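Living with a dark room

When Iida Harju bought her flat in Marmont, she viewed it at midday in September and thought it was bright enough. By the time the keys came through, the clocks had gone back and she was switching on the hall light at breakfast.

Colour, daylight and how a home feels to live in are hard to separate, and people often spend money on the first when the trouble lies with the second. A brown wall beside a window can be restful in one home and gloomy in the next.

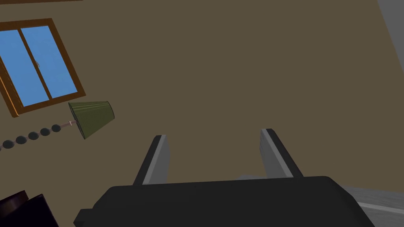
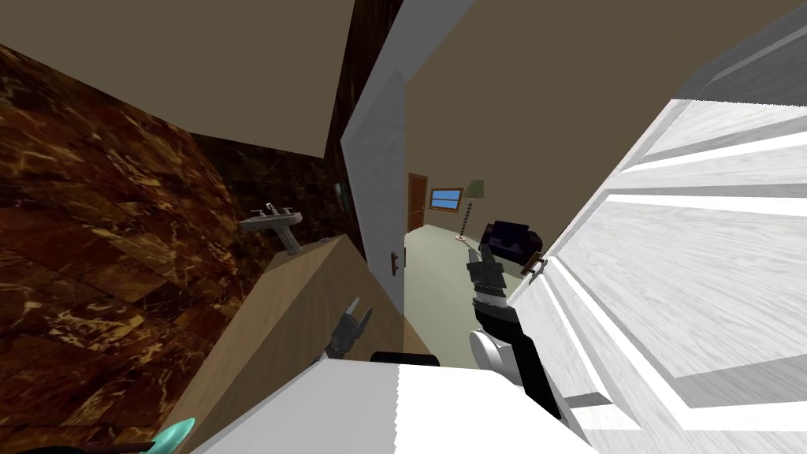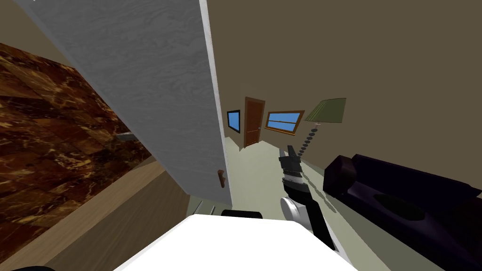
According to Wolfram Kohlhase, most people start at the wrong end: they repaint, find the room is still dim, and repaint again in a paler shade. He would sooner see them spend a week at home with a notebook, writing down when they reach for the switch and where they are standing when they do it.

Harju tried this. Her list was short. She turned on the hall light every time she passed through, the kitchen light from early afternoon, and the bedroom light hardly at all. She had been planning to redecorate the bedroom.

The hall in her building has no window of its own, as in most of the flats built along the Atham road. What daylight it gets comes through other rooms, so the doors matter a good deal. Harju's had been kept shut out of habit to save heat. With two of them open she could find her shoes without the lamp. She later had the kitchen door swapped for a glazed one, second-hand, which needed planing down along one side and took the joiner most of a morning.

Windows come next on Kohlhase's list, and he means cleaning them. City glass picks up a grey film on the outside that is easy to miss from indoors, and on an upper floor it may go years without being touched. After that he looks at whatever is hanging or standing in the way. Curtains that do not draw back past the edge of the window take a strip of light off each side. A longer pole, fixed so the cloth hangs against the wall, costs little and can be put up in an hour. Tall furniture close to a window does the same harm, and so do plants, though people are less willing to hear it.

Paint does have its place. A pale ceiling helps more than a pale wall in many rooms, as it spreads light from both the window and the lamps. The wall facing the window is the next one to think about. The wall the window sits in gets very little daylight on it, and can be almost any colour you like. Harju left hers a deep green.

Then there are the lamps. The old rule was one fitting in the middle of the ceiling, and plenty of homes still have only that. It lights the floor well and leaves the corners to themselves. Two or three smaller lamps at different heights make a room easier to use in the evening — one by the chair, one on a shelf, one near the door. Bulbs are sold by the lumen now, and a packet marked 900 will do for a reading lamp. It is worth checking the colour as well. A cool white bulb next to a warm one makes both look wrong, and the mix is very common in homes where bulbs are replaced one at a time.

Some people prefer the dark, of course. In the older houses at Maeng the front rooms were kept dim on purpose, with small windows and heavy shutters, and those who grew up in them say they sleep badly anywhere else. Kohlhase lives in one. He has changed nothing in the front room except the lamp beside his desk, and he works at the back of the house, where a previous owner put in a roof light.

Harju spent less than she had set aside. The glazed door was the largest item, followed by the curtain pole and four lamps, one of which she has since given to her sister. The bedroom still has its old wallpaper. She says she will get to it after the summer, or possibly the one after that — the hall ceiling needs a second coat first.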